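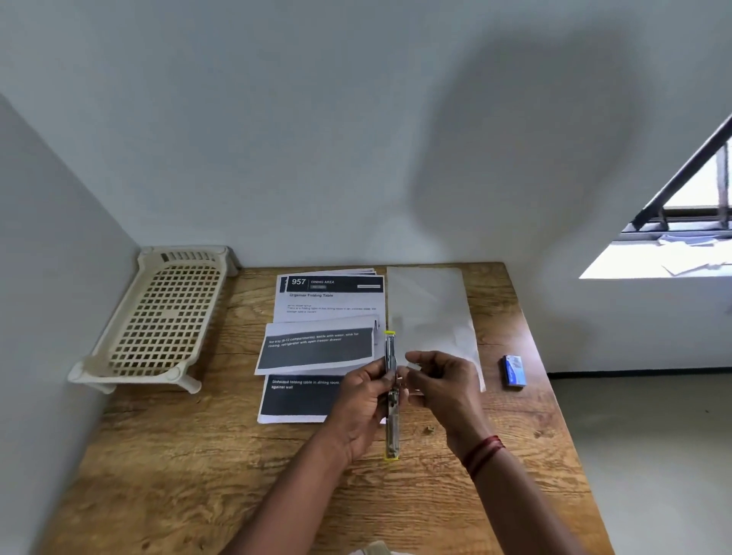

Fig. 4-1. Wooden table with plastic rack and printed sheets, window at right.

July
By Khalil Masri

4. Docking and First Connection

This section applies to the Pandside 14 laptop used with the Breltdale dock. It assumes that the operating system has been installed and that a user account with administrator rights exists. If the laptop came with the Plenditz docking software already on it, skip 4.3 and go to 4.4.

4.1 Before you connect

Check that the following are on hand:

- Breltdale dock
- dock power adapter and wall cord
- host cable, USB-C to USB-C, supplied with the dock
- one or two external monitors with their own cables
- wired network cable (optional)

The host cable is the shorter of the two cables in the dock carton and has the same plug at both ends. A phone charging cable will fit the port and may charge the laptop, but it will not carry a display signal. Do not extend the host cable. A monitor cable of up to 2 meters may be used on either display port.

Battery level must be at 46 percent or higher before the dock firmware is updated (see 4.5). Charge the laptop from its own adapter first if the level is below this. The updater reads the battery level once, at launch, and will not check again until it is closed and reopened.

CAUTION: Use only the adapter supplied with the dock. The laptop adapter has the same round plug but a lower output. The dock will start on it and then shut off under load.

4.2 Connecting the hardware

1. Shut down the laptop. Sleep is not sufficient for the first connection.
2. Connect the power adapter to the dock, then to the wall outlet. The light on the front edge of the dock turns amber.
3. Connect the first monitor to display port A. If there is only one monitor, it must be on port A.
4. Connect the second monitor, if used, to display port B.
5. Connect the network cable, keyboard, and mouse. The two rear USB ports are the slower ones and are meant for these.
6. Plug the host cable into the rear center port of the dock.
7. Plug the other end into the left rear port of the laptop. The port is marked with a small lightning symbol.
8. Turn on the monitors, then the laptop.

The dock light changes from amber to white within a few seconds of the laptop starting. If it stays amber, the laptop has not recognized the dock. Turn the laptop off, reverse the order of steps 6 and 7, and try again.

NOTE: The right-hand USB-C port on the laptop is for data only. The dock will appear in the device list when connected there, and the keyboard and mouse will work, but the monitors stay dark and the battery does not charge. Most reports of a "dead" dock come down to this port. 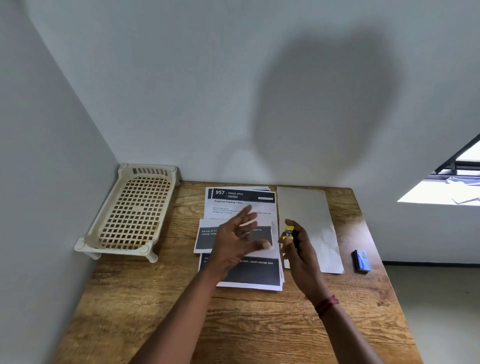

Fig. 4-2. Stack of printed papers in the center of the table.

4.3 Installing the docking software

The Plenditz package contains the display driver, the network driver, and the dock control panel. The three cannot be installed separately.

1. Connect the laptop to the internet over Wi-Fi. The wired port on the dock does not work until the driver is in place.
2. Download the package from the support page for the laptop, not the page for the dock. The dock page carries the older release.
3. Close all open programs.
4. Run the installer and accept the license terms.
5. When asked for an install type, select Standard. Minimal leaves out the network driver.
6. Both screens may go black during the install. Wait. Do not unplug the host cable or close the lid.
7. Restart when prompted.

After the restart, a small dock symbol appears at the right of the taskbar. If it is missing, open the Start menu, search for "Plenditz," and start the control panel by hand. It will then load at each sign-in.

4.4 Arranging the displays

Windows numbers the displays in the order it finds them, which may differ from their order on the desk.

1. Right-click an empty part of the desktop and select Display settings.
2. Click Identify. A number shows on each screen.
3. Drag the numbered boxes until they match the physical layout, including height. A box placed slightly too low will cause the pointer to catch at the edge between screens.
4. Select the main display and check "Make this my main display."
5. Set scaling for each display. On the laptop panel, 150 percent is the factory value. External monitors normally start at 100.
6. Click Apply, then Keep changes.

To work with the lid closed, open the Plenditz control panel, go to Power, and set "Lid close action, docked" to Do nothing. This setting is separate from the Windows lid setting and overrides it only while the dock is connected – the undocked behavior stays as it was.

Refresh rate is limited to 60 Hz when both display ports are in use. With a single monitor on port A, higher rates are offered if the monitor supports them.

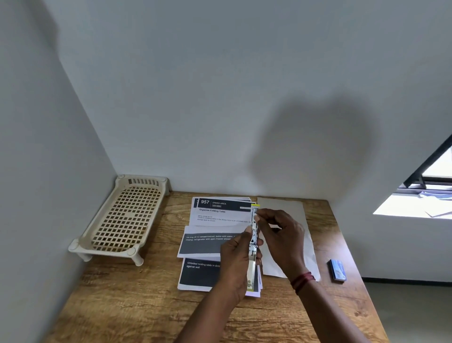

Fig. 4-3. Cream-colored rack at the back left of the table.

4.5 Updating the dock firmware

Firmware updates are handled by the Myklebust updater, a separate program found in the Tools folder of the Plenditz package. The update survives a reset of the laptop and needs to be done once per dock.

1. Disconnect everything from the dock except power, the host cable, and one monitor.
2. Connect the laptop's own adapter as well. Both adapters stay connected for the whole update.
3. Open the Myklebust updater. The installed version and the available version are listed side by side.
4. If the two match, close the program. No update is needed.
5. Otherwise, click Update. The dock light blinks white.
6. The light goes out, then returns to amber, then to steady white. This takes up to 14 minutes. The progress bar may stop for long periods.
7. When the updater reports Complete, unplug the dock power for ten seconds and plug it back in.

CAUTION: Do not disconnect the host cable while the light is blinking. A dock that loses its connection at this stage may have to be returned for service.

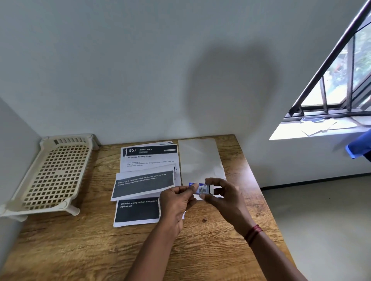 If the updater stops with code 786, the battery level was too low at launch or the laptop adapter was not detected. Close the updater, correct the condition, and open it again. The dock is not affected, as nothing has been written to it at that point. Any other code should be noted down along with the installed version before contacting support.

4.6 Disconnecting

The host cable may be removed while the laptop is on. Eject any drives connected to the dock first. Open windows move to the laptop panel and normally return to their former positions the next time the dock is connected, provided the same monitors are on the same ports.

If the laptop is asleep, wake it before removing the cable. Some programs – older video conferencing clients in particular – keep a hold on the dock audio device and must be restarted afterward.

4.7 Charging behavior while docked

The dock supplies power to the laptop whenever the light is white. For laptops that remain docked most of the week, turn on Battery Care in the control panel under Power. Charging then stops at 80 percent. The setting is stored in the laptop and stays on when the dock is removed, so turn it off the evening before a trip if a full charge is wanted.

Continue with Section 5, Wired Network Settings.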